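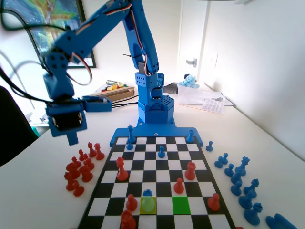 Figure 1. The arm at the practice board, with captured pieces set out on both sides.

Automation of Board Handling at a Teaching Office: Effects on Coaching Staff

Larysa Dmytriv and Yu-na Um
Project supervisor: Cathal Brennan
Submitted 10/24/26

1. Background

Pletlow is a small company that gives chess lessons by video call. Its coaches work from a shared office. Until this year every lesson needed two people: a coach who talked with the student, and a board assistant who made the student's moves on a physical board and kept the position in step with the lesson record. The company wished to keep the physical board. Its coaches hold that they judge a position better over real pieces than on a screen, and several had declined to teach without one.

In August the company began using a small 3D-printed arm for part of the assistant's work. The arm receives each move from Noh, the company's lesson software, and carries it out with a gripper. This report describes how the jobs of the coaches and assistants changed during the trial. It does not assess the quality of the arm as a machine, except where its behavior affected the staff.

2. Method

We observed 23 lessons and interviewed the coaches and assistants who took part. Each interview was held in the office after the working day and lasted 15 minutes. We also read the lesson logs for the same period, which record 2140 moves made by the arm, together with any note entered by staff. Interview answers were written down by one author and checked by the other. All staff quoted here have read and approved their words.

3. The Work Before the Trial

The assistant's job was harder than its title suggests. Students often change their minds, ask to go back several moves, or want to see a side line and then return to the game. The assistant had to follow all of this by ear while the coach was speaking. Fadime Sönmez, who held the position before the trial, described it as "listening to a conversation that I was never part of." She also said that she learned a good deal of chess from it.

4. The Work During the Trial

4.1 Coaches

Coaches reported that ordinary moves needed no attention from them. They did, however, begin to wait for the arm. A coach who would once have spoken over the assistant's hand now tended to stop until the gripper had moved clear of the board. Some students used the pause to think again, and two coaches came to value it. Another coach, Maximiliano Rivadeneira, found it tiring and asked for side lines to be shown on the screen only. This request was granted for his lessons.

Captures caused the most discussion. Under the old arrangement, taken pieces were put wherever there was room. Coaches now have to leave desk space beside the board, and they may not rest papers or cups there during a lesson. The rule was first given by word of mouth and was later added to the office guide.

4.2 Assistants

One assistant now looks after several boards instead of sitting at one. The work consists of setting up positions, standing fallen pieces upright, and answering calls from coaches when the board and the record disagree. Assistants said that they walked more and were less bored. They also said that they were now called only when something had gone wrong, and that coaches were often short with them at such moments.

No assistant was dismissed. Ms. Sönmez moved to lesson planning, a post she had asked for before the trial. Her former hours were not filled, and the remaining assistants knew this. In the interviews they spoke of it without being asked.

5. Discussion

The company described the arm to staff as a replacement for a simple task. Our observations suggest that the task had at least two parts. Moving the pieces was passed to the arm with little trouble. Following the lesson — knowing that a student was only wondering aloud, or that a coach had misspoken — was passed to the coach, who must now confirm each move in Noh before the arm begins. None of the coaches had been told in advance that this would become part of their duties, and their written job descriptions have not been changed.

There is also the matter of training. Assistants used to become junior coaches after a year or more of sitting in on lessons. An assistant who moves between boards hears only fragments. Management agreed that this was a concern and had no plan for it at the time of writing.

6. Recommendations

We recommend that confirming moves be listed as a duty in the coaches' job descriptions. Each assistant should sit in on one full lesson per week, with no other boards to watch. Coaches should be able to turn the arm off for a lesson without giving a reason in writing, as is now required.

7. Limits of the Study

The trial took place in a single office, and we did not interview students. Lessons for beginners under the age of 10 were left out at the company's request. Staff were aware that management would receive a copy of this report, and some answers may have been more careful for that reason.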